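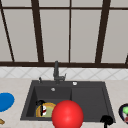

16/08/2021: Paulík, at last

It came! The Paulík annual, the one with the woodcut covers, all the way from a little bookshop in Collden and wrapped in so much brown paper I thought they'd sent me a lampshade. I paid 29 pounds for it (don't tell my bank) and I've hardly put it down since lunch.

The type is gorgeous, big fat red capitals running up the margins, and there's a long piece on stage sets I can't read a word of. I shall have to get the dictionary out. Page 7 has been torn and mended with tape, rather badly, but the plates are all there and the colours are still so bright!

That leaves two gaps on my shelf. Cerkeo has one of them listed as lot 649 in the September sale, and I keep looking at it and closing the page again. The other I've only ever seen in the glass case at Nurnwood, where they won't let you turn the pages.

Must write to the shop tomorrow and say thank you. And find a box for it, the spine is very weak.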